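The Twenty Minute Town

I have now read the Dindport parking plan all the way through, including the appendix, and I would like those hours back. It came in the mail in December with a glossy cover and the words A Town That Breathes on the front. I did not know the town had been holding its breath. I have lived here long enough to remember when the lot behind the old feed store was gravel and you parked wherever the puddles weren't.

For readers from elsewhere, the short version. Downtown Dindport has free parking on the street, with a two hour limit that gets enforced when somebody feels like it. The plan would replace that with paid parking by app, priced according to demand, so that a space in front of the bakery at noon costs more than the same space at four. The outfit hired to draw this up is called Steltelari. The app that would take your money is called Paracha. I had never heard of either one before December, and I suspect that puts me in the majority.

I want to be fair here. I know the argument for paid parking and I don't think it's stupid. If you give away something people want, they use too much of it, and then the folks who need it most drive in circles looking for it. Fine. I've circled. I've also sat behind a pickup with its flashers on while the driver ran in for a sandwich, and I had thoughts about pricing then too.

What bothers me is the way the plan gets from that perfectly reasonable idea to the one it wants us to buy.

Start with the survey. The plan says that most visitors "would welcome a more predictable parking experience." You have to go to the appendix to find the question they asked, and it goes like this: "Would you prefer to find a parking space quickly and easily?" Well, yes. I would also prefer for my knees to stop clicking. There is no mention in the question of paying for it, or of an app. They got 219 answers to that, and I'd love to meet the people who said no.

So a yes to "would you like to park easily" turned into a yes to dynamic curb pricing somewhere between page and page. I read that section three times looking for the step where it happens. There's a chart instead.

Then there's the count. To price something by demand you need to know what the demand is, and to find out, somebody went and looked at how full the streets were. Good. That's what I would do. Except they looked on 2 days. One of them was a Wednesday, which anyone here could have told them is market day, when you can't get a space downtown for love or money and everybody knows to park by the church. The other day isn't named. The plan calls the pair of them "a representative sample of typical conditions." Market day is typical of market day.

I asked about this at the library session, where they had easels set up and a bowl of mints. The answer I got was that the figures had been "normalized." I asked what they had been normalized against and was told that the full method was available on request. I made the request standing right there. I made it again in writing when I got home. I'm still waiting, and I check the mail more than is good for me.

Maybe the method is terrific. I'd be glad to read it and eat my words. But I've noticed over a working life spent around budgets that when the arithmetic is good, people are usually dying to show it to you.

Now the money. The plan says the system "pays for itself." I have a soft spot for that phrase, having once bought a bread machine on the strength of it. A thing that pays for itself is a thing that you pay for and then keep paying for until somebody decides to call it even. In this case the income depends on the spaces being 38 percent fuller than the town's own old figures ever showed them to be, outside of the summer fair. Where are the extra cars coming from? The plan doesn't say. It does say that paid parking makes drivers leave sooner, so others can come in. Perhaps so. It might also make them leave sooner and go to the shopping center out by the highway, where the parking is free and there's an awful lot of it.

The example everybody points to is Stornel. You can't have a conversation about this without somebody telling you that Stornel did it and it worked. I drove over there to see. It's a nice place. I had a decent bowl of soup. The streets downtown had open spaces on nearly every block, and I can see how you might stand there with a clipboard and write down "success."

But an empty space can mean two things. It can mean that the price is just right and cars are coming and going like they should. Or it can mean that people quit coming. From the sidewalk those look exactly the same. The woman at the soup place told me lunches were slower than they used to be. The man at the hardware store told me he hadn't noticed any difference at all. So I've got one of each, and I'm not going to pretend I learned anything by it. My complaint is that Steltelari doesn't seem to have learned anything either, and they were paid to. Their page on Stornel is a photo of a bench and a quote from a shopper without a name.

What I'd want to see is sales tax receipts downtown, before and after, next to the same thing for a town that didn't do it. That isn't exotic. Those numbers exist in a drawer someplace. If they look good, put them on the cover in place of the slogan.

About the app. I have a phone and I can use it, thanks for asking. I've got a friend who has a phone and won't use it for anything but calls, and I don't think she should have to learn a new piece of software to pick up a prescription. The plan says there will be "alternative payment channels." At the library I asked what those were and it came out that you can call a number. Have you ever called a number? I have called numbers. I'd sooner walk from the church.

There's also a convenience fee, charged on top of the parking, each time. It isn't in the main text. It's in the small type under a table, and it goes to Paracha and not to the town. A short stop could end up costing more in fee than in parking. I'd have thought a fee like that deserved a sentence in regular sized letters.

A neighbor told me I'm just against change. I've thought about that, because it's the kind of thing that might be true without a person noticing. I was against the roundabout, and I was wrong about the roundabout. It's great. I go around it with pleasure. I was for the new recycling carts, and I was wrong about those too, they tip over if you look at them. So my record is mixed, and you should weigh what I say with that in mind.

But being wrong about the roundabout doesn't make me wrong about a survey question. The question either asked people about paying or it didn't, and anyone can turn to the appendix and look.

I don't even mind the idea of a meter. If the town came out and said the streets cost money to keep up, and we'd like drivers to chip in, and here's a coin slot, I would grumble and I'd put in the coins. You could try it on a couple of blocks and leave the rest alone. Try it through a winter, when it's slow, and through the fair, when it isn't. Write down beforehand what would count as it not working. That last one matters most to me and I can't find it anywhere in the plan. I can find what happens if demand goes up (the price goes up) and what happens if demand goes down (the rates are "reviewed"). I can't find a single line that says under these conditions we would call it a mistake and take it out.

I put that to the man with the mints as well. He said it was a great question. I've been told that enough times in my life to know I wasn't getting an answer, and I took a mint and went home.

The comment period is still open. The form online gives you a box that holds a couple of sentences before it stops taking letters, so I'm writing mine out on paper and dropping it off at the front desk. If you want to do the same, ask for the method, ask for the receipts from Stornel, and ask what the fee is on a half hour stop. Those are plain questions with plain answers. I'll put up whatever I get back, including if it makes me look silly.
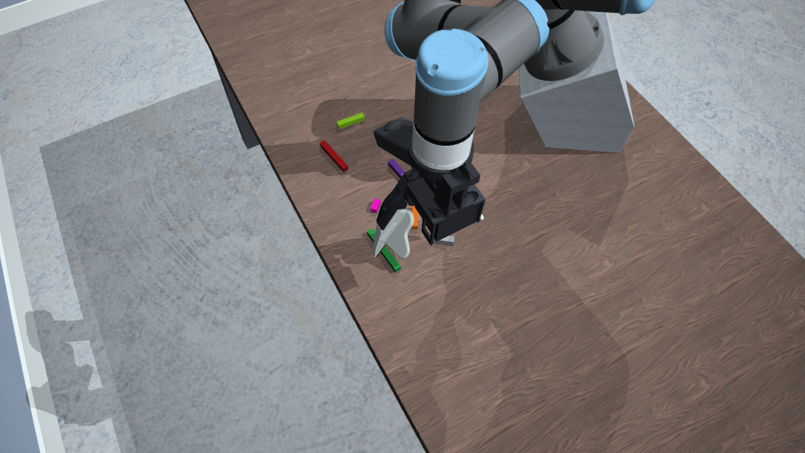
And if anybody reading was parked downtown on that other day, the one without a name, I'd like to hear how full it looked to you.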